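4 Vorbereitung der Schüssel und Abmessen der Trockenware

4.1 Geltungsbereich

Dieser Abschnitt gilt für das Küchenset Rellura in der Ausführung mit Edelstahlschüssel und Kunststoffbecher. Er beschreibt das Einrichten des Arbeitsplatzes und das Abmessen von Reis und vergleichbarer körniger Trockenware. Das Kochen selbst ist Gegenstand von Abschnitt 5.

4.2 Vor dem ersten Gebrauch

1. Entfernen Sie sämtliche Schutzfolien und Aufkleber von Schüssel und Becher.
2. Spülen Sie beide Teile von Hand mit höchstens 40 °C warmem Wasser und einem milden Spülmittel.
3. Trocknen Sie die Teile mit einem fusselfreien Tuch ab. Der Becher muss innen vollständig trocken sein, da die Körner sonst an der Wandung haften.
4. Prüfen Sie den Becherrand auf Risse. Ein beschädigter Becher darf nicht weiter verwendet werden.

Vorsicht: Der Kunststoffbecher ist nicht für heiße Flüssigkeiten vorgesehen. Stellen Sie ihn nicht auf Kochfelder oder in den Backofen.

4.3 Aufstellen

1. Wählen Sie eine ebene, helle Arbeitsfläche. Verschüttete Körner von dunklem Reis sind darauf leichter zu erkennen.
2. Stellen Sie die Schüssel mit dem Fuß vollflächig auf. Sie darf weder kippeln noch über die Tischkante ragen.
3. Stellen Sie den Becher links neben die Schüssel und lassen Sie zwischen beiden Teilen einen Abstand. Linkshänder können die Anordnung spiegeln.
4. Vergewissern Sie sich, dass die Schüssel leer und sauber ist.
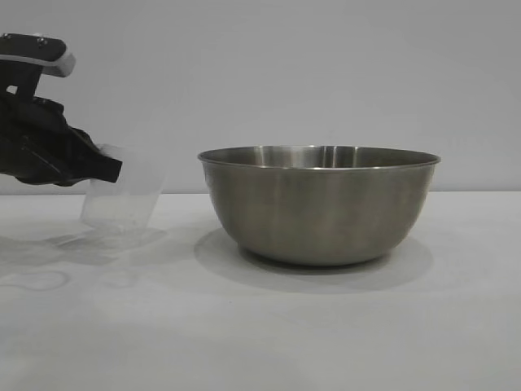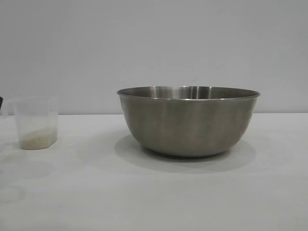

Abb. 6: Edelstahlschüssel auf der Arbeitsfläche, links davon der Kunststoffbecher

4.4 Abmessen und Umfüllen

1. Füllen Sie den Becher mit der gewünschten Menge. Für 2 Portionen werden 210 ml ungekochter Reis empfohlen.
2. Setzen Sie den Becher auf der Arbeitsfläche ab und warten Sie, bis sich die Körner gesetzt haben. Lesen Sie die Füllhöhe auf Augenhöhe ab - ein Blick von schräg oben verfälscht das Ergebnis.
3. Korrigieren Sie die Menge mit einem Löffel. Klopfen Sie nicht gegen den Becher.
4. Führen Sie den Becher über die Mitte der Schüssel und neigen Sie ihn langsam. Der Becher soll den Schüsselrand dabei nicht berühren.
5. Stellen Sie den Becher nach dem Umfüllen aufrecht an seinen Platz zurück.

Hinweis: Kleine Mengen bedecken nur den Boden des Bechers und lassen sich ungenau ablesen. Verwenden Sie in diesem Fall eine Küchenwaage, zum Beispiel das Modell Ultis aus dem Zubehörprogramm.

4.5 Reinigung und Aufbewahrung

Spülen Sie die Schüssel nach jedem Gebrauch und wischen Sie sie entlang der Schliffrichtung trocken. Stahlwolle und chlorhaltige Reiniger sind nicht zulässig. Leichte Trübungen des Kunststoffs entstehen durch häufiges Spülen und stellen keinen Mangel dar.

Zur Aufbewahrung kann der trockene Becher in die Schüssel gestellt werden. Ersatzbecher sind über den Kundendienst von Tralus erhältlich; bitte geben Sie bei der Bestellung die Ausführung des Sets an.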